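# Der Planer sollte weniger wissen dürfen

2018-06-27

Wer zweiarmige Manipulation von Textilien programmiert, beginnt meist mit einem Tuchmodell: Masse-Feder-Netz, Dämpfung, Reibwert, dazu ein Planer, der im Zustandsraum dieses Netzes sucht. Ich halte das für den falschen Ausgangspunkt. In Fidine, unserem Planungsstack, umfasste das Netz zuletzt 2000 Knoten. Beobachtbar ist davon bei einem gefalteten Tuch nur ein Teil, den Rest ergänzt der Schätzer aus Annahmen.
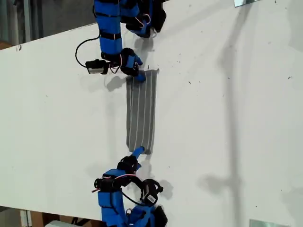 Der Zustand, den eine Regelung für zwei Arme tatsächlich braucht, ist klein: Kontakt je Arm, Lage der nächsten Ecke, Richtung der Kante, eine grobe Schätzung der Spannung zwischen den Kontaktpunkten. Das sind bei uns 9 Größen. Sie lassen sich in jedem Zyklus neu messen und müssen nicht über Sekunden fortgeschrieben werden. Ein Fehler in der Ecklage bleibt damit ein lokaler Fehler.

Gegen diese Reduktion wird eingewandt, sie verliere die Falten. Das stimmt, und für das Ablegen eines Hemdes auf einer Puppe wäre es ein Problem. Für Greifen, Strecken und Umlegen eines rechteckigen Tuchs genügt eine Klassifikation: Saum, Ecke, Fläche. Das Netz liefert an der Greifstelle ohnehin die schlechtesten Werte, da dort Krümmung und Verdeckung zusammenfallen.
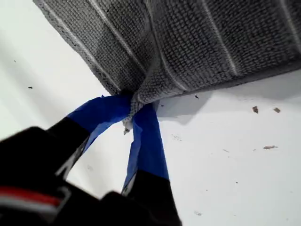 Schwerer wiegt ein Mangel an Werkzeugen. Mosoti, der Logger aus Borkport, schreibt Gelenkwinkel und Kamerabilder mit getrennten Zeitstempeln. Ohne gemeinsamen Takt ist jede Diskussion über Modellgüte müßig. Von 538 aufgezeichneten Griffversuchen konnten wir einen erheblichen Teil nicht auswerten — die Bilder passten nicht zur Armstellung. Dukcombe bietet seit November eine synchronisierte Aufzeichnung, aber noch keinen Import für alte Daten.

Mein Vorschlag für die nächste Version von Fidine lautet daher: das Netz als optionales Modul auslagern, den reduzierten Zustand zum Standard machen und die Zeitstempel schon beim Start prüfen. Weicht der Versatz vom Sollwert ab, bricht der Lauf ab, bevor sich ein Arm bewegt.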